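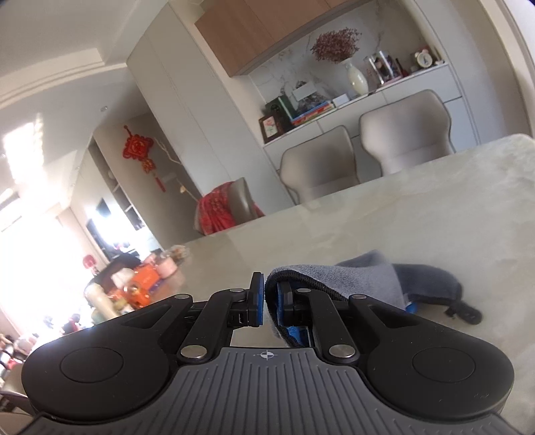
Pao-chu Cheung objected, on reading our first draft, that we had written about dining tables as if they were for dining. In her own home, she wrote in the margin, the meal is a visitor and everything else lives there.

Figure 4. A gray fabric item on a marble-patterned dining table, with a cluster of other belongings at the left end.

4.2 Soft things on hard tables

We took that comment to heart, and it changed this section more than any other. Our earlier coding scheme, tested in the Testholm pilot, sorted tabletop objects by the room they "belonged" to. A bottle went to the kitchen or the bathroom, a bag to the hall, a piece of clothing to the bedroom. The scheme worked well enough for hard objects. It did badly with cloth, and the ways in which it did badly are, to our minds, the most interesting finding of the whole study.

Fabric behaves differently from a box. A box put down on a table has one footprint and keeps it. A folded piece of cloth can be compact in one visit and spread over twice the surface in the next, with no one in the household saying that they moved it. In Figure 4 the light gray, fuzzy section of the fabric item arches up from the table while the darker charcoal section lies across it and bends downward. The thick black stitching along the curled opening makes the edge easy to find, and that turns out to matter a great deal when somebody wants to fold a thing neatly. Participants talked about edges constantly! They looked for a hem, a seam or a corner before doing anything else, and several told us that an item with no clear edge was the kind they left for last.

We came to call the two parts of a shared table the "stock end" and the "work end" (the terms are ours, although one household in the Furukawa group had used "the shop" and "the counter" for years). The stock end gathers small upright things that stay from day to day. The work end is where cloth gets laid out, smoothed, folded or simply dropped. The table in Figure 4 can be read this way. An orange box, a pink cylindrical container and several wrapped items share the left end, and the gray fabric item has its place to the right of center. We don't claim that one picture settles the matter, but the same split came up again and again in the interviews, and people were delighted to have a name for it.

The surface itself came up too, much more often than we expected. Participants with pale tables said that dark cloth was easy to spot and so was put away sooner. Participants with patterned tables were less sure. One said her table "hides crumbs but never a sock," a remark that has become something of a motto in our office. We had not included tabletop color in the interview guide and added it in January, too late for the first visits. Those households were asked by phone instead, and their answers are shorter.

What about tidying? Here the two ends followed different rules. The stock end was rarely cleared – it was pushed. Boxes and bottles moved closer together when plates were needed and drifted apart later. The work end was cleared completely, usually in one go and usually right before a meal. In the Jindanari diaries, which ask for one entry each evening, cloth appears mostly in sentences about finishing something: "folded and up," "off the table at last." Boxes hardly appear at all.

This is why we now code soft items by the state they are in (folded, draped, curled, heaped) and leave the question of the proper room to the interviews. The revised scheme takes longer to learn, and draped and curled still get mixed up by new coders. Section 4.3 gives the wording we settled on for each state, with the borderline cases.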